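Ab August gibt es in Plellov wieder einen Mittagstisch

Ich gebe es zu, ich habe mich gefreut wie ein Kind, als der Zettel an der Tür vom alten Owen hing. Der Owen, für alle Zugezogenen, ist der Saal hinter der Bushaltestelle, in dem früher getanzt, geheiratet und Skat gespielt wurde und in dem zuletzt hauptsächlich Stühle standen. Ab August wird dort gekocht! Zweimal in der Woche, immer um 12 Uhr, und wer kommt, der kommt. Anmelden muss man sich nicht, es reicht, wenn man Hunger hat und den Weg findet.

Dass das überhaupt klappt, ist keine Selbstverständlichkeit. Seit der Gasthof an der Cisdener Straße zugemacht hat, gab es bei uns mittags genau 2 Möglichkeiten: selber kochen oder nach Cisden fahren. Das sind hin und zurück 13 Kilometer, mit dem Bus geht das nur, wenn man sehr viel Zeit mitbringt und auf der Rückfahrt nicht auf das Umsteigen angewiesen ist. Meine Nachbarin hat mir erzählt, sie habe im vergangenen Winter wochenlang nur Suppe aus der Dose gegessen, weil sich das Kochen für einen allein ja nicht lohne. Den Satz habe ich in den letzten Monaten öfter gehört, und jedes Mal fand ich ihn ein bisschen trauriger.

Hinter der Sache steckt der Dorfverein, der sich beim Sommerfest ein Herz gefasst und einen Hut herumgehen lassen hat. 395 Euro lagen am Ende drin, dazu ein Knopf und eine polnische Münze. Davon wurden zwei große Töpfe gekauft, ein ordentliches Schneidebrett und eine Kaffeekanne, die nicht tropft (die alte hat getropft, seit ich denken kann). Der Rest liegt für die ersten Einkäufe bereit. Die Gemeinde gibt den Saal kostenlos her und übernimmt den Strom, jedenfalls bis zum Frühjahr. Danach will man sich zusammensetzen und schauen, wie es gelaufen ist.
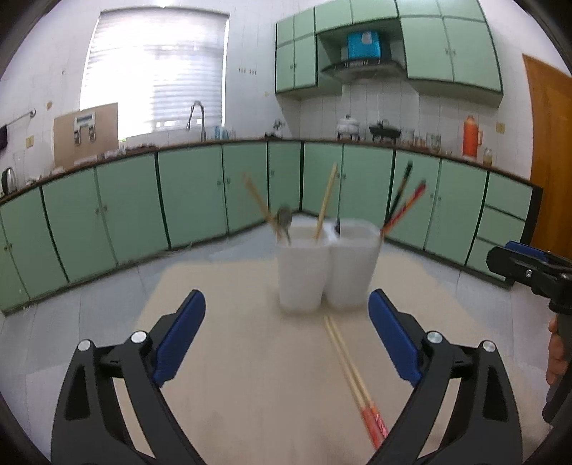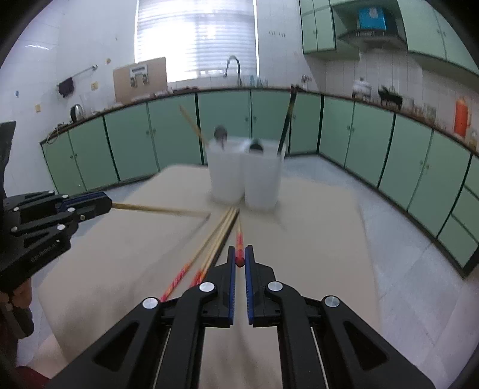 Was auf den Tisch kommt, entscheidet jede Woche eine andere Kochgruppe, und da geht es zum Glück bunt zu. Der Auftakt ist Linseneintopf, mit und ohne Wurst, dann sind Kartoffelpuffer dran, und für die dritte Woche hat sich eine Familie aus der Siedlung angeboten, gebratene Nudeln mit Gemüse zu machen – darauf warte ich ganz besonders. Wer sich mit Stäbchen schwertut, so wie ich, braucht deswegen nicht wegzubleiben, denn im weißen Doppelbecher auf dem Tisch stecken neben hellen, schwarzen und roten Stäbchen auch Löffel. Nudeln vom Löffel sehen zwar nicht elegant aus, schmecken aber genauso. Eine vegetarische Portion soll es an jedem Tag geben, und wer etwas nicht verträgt, sagt am besten vorne an der Ausgabe Bescheid.

Feste Preise sind übrigens nicht geplant. Am Eingang steht eine Dose, und jeder tut hinein, was er kann und was ihm das Essen wert ist. Ich war da erst skeptisch und habe beim Vorbereitungstreffen auch gefragt, ob das gut gehen kann. Die Antwort war, dass es in Drimcombe seit Jahren so gemacht wird. Drimcombe ist unsere Partnergemeinde, und eine kleine Abordnung von hier war im Frühjahr drüben und hat sich den Mittagstisch dort angeschaut. Im letzten Jahr gingen da 666 Teller über den Tresen, und die Kasse stimmte am Ende trotzdem. Mitgebracht haben sie außerdem ein Rezept für Streuselkuchen mit Rhabarber, das ich inzwischen dreimal gebacken habe. Beim dritten Mal war er gut.

Ein paar praktische Dinge noch, weil ich beim Bäcker schon ständig danach gefragt werde. Der Eingang ist der auf der Hofseite, vorne bleibt zu, da klemmt die Tür immer noch. Mit Rollator oder Kinderwagen kommt man hinten ohne Stufe hinein. Parken bitte nicht direkt vor der Feuerwehr, auch nicht »nur ganz kurz«! Wer schlecht zu Fuß ist, kann sich abholen lassen, dafür liegt im Dorfladen eine Liste aus, in die man sich bis zum Vorabend einträgt. Und wer nach dem Essen sitzen bleiben möchte, bleibt sitzen, Kaffee gibt es bis 14 Uhr.

Gesucht werden noch Leute zum Abwaschen. Zum Kochen melden sich nämlich erstaunlich viele, beim Spülen wird es dünn, und eine Spülmaschine gibt es im Owen bisher nicht. Ich habe mich für die erste Woche eingetragen und nehme gern jemanden mit, der abtrocknet und dabei ein bisschen erzählt. Auch über Gemüse aus dem Garten freut sich die Kochgruppe, vor allem über Zwiebeln und Möhren. Zucchini sind nach allem, was ich höre, reichlich vorhanden. Abgeben kann man alles am Vormittag ab 9 Uhr an der Hoftür, am liebsten schon gewaschen.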